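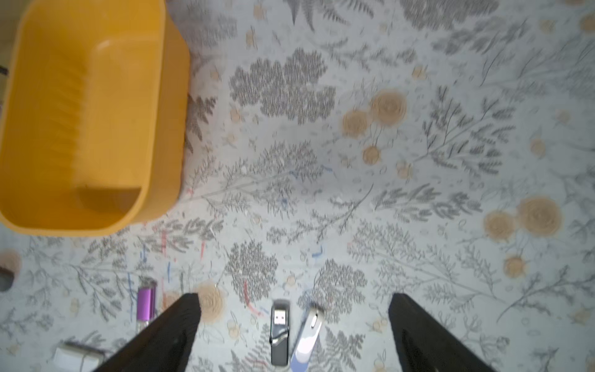 The Uvden is the plastic basket we reach for more than any other in the shop, and we have plenty to choose from! Kondstead makes it in a single size, low enough to slide onto a shelf and wide enough that you can see everything you dropped in. The bright yellow is the one we keep at home, and it stands out beautifully against a quiet background like the pale tablecloth-style print with gray ferns and tan flowers. You will find it on a busy table in a second. The corners are rounded, so it wipes out easily, and the raised panel in the bottom has faint ribs running along it.

Print this page | E-mail this page
Reading time: 2 minutes

What goes in it? At our place, clothespins, then seed packets, then a whole spring's worth of mail. Régis Chauvin, who looks after our storage shelves, keeps his bread rolls in one with a napkin underneath and has talked half the staff into doing the same. It's a lovely thing to have by the door — keys, gloves, the dog's leash, all of it in one spot.

Details

Weight: 210 g
Sold in: sets of 2
Care: warm water and dish soap, soft cloth. Please keep it out of the dishwasher, as the rim can lose its shape.

Two Uvdens fit side by side on the Surer shelf, with room left over for a jar or a small plant. They also nest, which is great if you only bring them out for parties. If you want something deeper for toys or towels, have a look at the Cho, which takes a lot more and has handles.

We sold out in April and were sorry to turn people away. The new delivery came in on Tue 11 June, 40 sets in all, and yellow is back! Orders of a single set go out by regular mail, and you can pick up at the counter if you live nearby.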